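Paper Crafts Workshop, Handout 4: Folded Gift Boxes and Matching Tags

Search this site Enter keywords Go
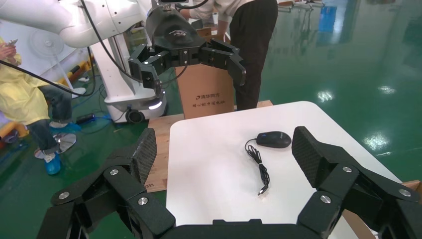

Photo: Erasley Studio

Hi again! I promised you all a write-up of the box class so you don't have to rely on the scribbles you made with glue on your fingers, so I typed up my notes and added the bits I forgot to say out loud. We covered two boxes, the square one with a lift-off lid and the little pillow box, and then we ran short on time for tags, so tags get more room in these notes than they got in class.

Cardstock first

I cut everything for class from the Lorent heavyweight in cream and the dark plum. It's a nice stiff sheet and it scores well, but it does have a grain, and a few of you found that out when your lid cracked along one side (sorry!). Bend the sheet gently both ways before you cut. The direction that gives more easily is with the grain, and if you can put your longest folds that way, do. On a square box you're stuck with folds going both ways, so just go slower on the stiff ones and score them twice.

Patterned paper on its own is too thin for a box. Glue it to the panels after you score and before you fold. I like to cut the panels a hair smaller so a little border of cardstock shows all the way around.

The square box

Base: cut a piece 6 by 6 inches. Score at 1 1/2 inches on all four sides. You end up with a 3 inch square in the middle and a small square in each corner.

Lid: cut a piece 5 1/8 by 5 1/8 inches. Score at 1 inch on all four sides. That gives you a 3 1/8 inch top, and the extra eighth is what lets it slide over the base. If you're covering the outside of the base with thick paper, go up to 5 3/16 for the lid or you'll be fighting it.

For both pieces, snip one score line at each corner square, only as far as where the lines cross. Fold all the scores, run the bone folder down them, and then glue each corner square inside the wall next to it. Hold it while you count to twenty. I know, I know, but wet glue slides around, and the box comes out with a lean!

Somebody asked if tape works. It does. The red sticky kind is great, you just don't get a second try at lining things up.

The pillow box

This one I do with the Flakunano template, mostly out of laziness. You trace it, cut it, and score the curves with the small end of the stylus. Curves need a light hand. Go over them three or four times softly and keep the paper flat on the mat. Glue the long side tab and let it dry completely flat before you push the ends in. If you pop the ends in early the seam opens up right in the middle where everyone looks.

Tags

Cut a strip 2 inches wide and however long you like (mine were 3 1/2). Clip the top two corners at the same angle, punch a hole, and ink the edges with a sponge, starting off the paper and dragging in so you don't get a blotch. Stamp before you ink the edges, because it's a lot less painful to toss a plain tag than a finished one.

For the plum tags I heat embossed in white. Rub the anti-static bag over the card, stamp, pour the powder, tap off the extra, then heat from underneath first. Dark cardstock shows every stray speck, so use a dry little paintbrush to clean up before the heat tool comes out.

The ribbon was the Bermúdez seam binding in oatmeal. Crumple it, mist it, let it dry scrunched up, and it gets that soft wrinkly look.

For next time

Please bring 2 finished boxes, any size, plus your paper trimmer and a wet adhesive you like. We're doing Valentine treat holders for the February class, so if you have pink or red scraps hanging around, toss those in your bag too. I'll have the heart punches and the big scoring board, and you're welcome to share mine.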